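Sorting small translucent bits into cups, pieces keep vanishing on the teal surface

posted by gratix_home, Crafts & Small Parts

Ok so I have a big tub of mixed translucent pieces for resin and mosaic work. Came from an estate sale, 2,000 pieces according to the lid, all colors dumped in together. I want the oranges in one cup, the pale ones in another, and whatever is left goes in the kids box.

Problem is the pale ones. Orange I can grab all day. The clear and whitish chips just go missing on me, I sweep the table at the end and find a bunch I walked right past. Also I keep missing the cup! Bits land right at the lip and sit there outside. Doing this at 9 at night mostly so the light is whatever the light is. Teal background because that's what I had, and I like it, would rather not change it if I dont have to.

Setup, from the side: 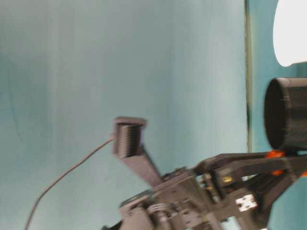

Teal all the way up, black cup over on the right.

Things I've tried: moving the lamp closer (worse, big white glare). Squinting. A white bowl in place of the black cup, which was hopeless for the pale stuff, you can't see what's in it at all. Budget is basically zero, maybe 40 bucks if somebody swears by something.

Does anyone do this without losing half of it? And is it worth sorting at all or should I just buy sorted next time.

Vilja Savolainen

Yes worth sorting. I did a tub of 3,000 over one January and still use it.

Keep the teal. People will tell you to go black but then your dark colors disappear and you've swapped one problem for another. Teal is fine for orange, red, yellow, it's close to the opposite of orange so those jump right out. Pale blue-ish chips are the bad ones on it because they're nearly in the same family. So do two passes. First pass on teal, pull every warm color, dont even look at the pale ones. Then tip what's left onto something dark brown or charcoal, a cheap placemat is plenty, and do the pales there. Took me way less time than trying to do all of it at once.

About the cup. A black cup is good for orange. Bad for knowing if something went in, the inside just reads as a hole.

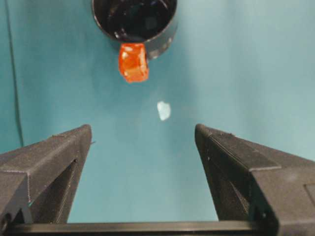 So check the front lip every few minutes, on the outside too. An orange chunk right by the rim is easy to spot, fine, pop it in. A little whitish chip out on the open part of the table is the kind you'll leave behind. Get your head down low and look across the surface, not straight down. The edges of the chips catch the light that way and you see them right off.

Other stuff:

Spread them thin. One handful at a time, with gaps. If two are touching you'll read them as one piece and skip the pale one.

Lamp low and off to the side, further away than you think. You want little shadows. Overhead just washes everyting out.

Wider cup, or tip the cup toward you and sweep in with a card. An old gift card works great. Tweezers are slow and they ping the small ones across the room.

Chipped ones, I keep seperate in a jar for filler. Don't toss them.

jonlow

just buy sorted. I paid for a bag of 950 all one color and never looked back, life is short

if you do sort, put a tray with a lip under the whole thing. baking sheet. anything that misses the cup stays in the tray. done

Chu

Mostly agree with Vilja but I'd do the pale ones FIRST while your eyes are fresh, esp. if you're starting at 9. Warm colors you can do half asleep. So dark mat first, pull the pales, then move to the teal and do orange last.

Also wipe the surface before you start. Dust specks look exactly like small clear chips and you'll be picking at lint all night. Ask me how I know. Dryer sheet after, cuts the static, the really light ones cling otherwise.

No need to spend the 40. Maybe a second cup.

Comments (4)

gratix_home: did the two pass thing tonight with a brown placemat, much better. low lamp too. still missing the cup lol

bimex: baking sheet is the real answer here, jonlow is right about that part

Vilja Savolainen: @gratix_home wider cup!! or the card. dont aim, sweep

bimex: does the dryer sheet leave residue? asking bc resin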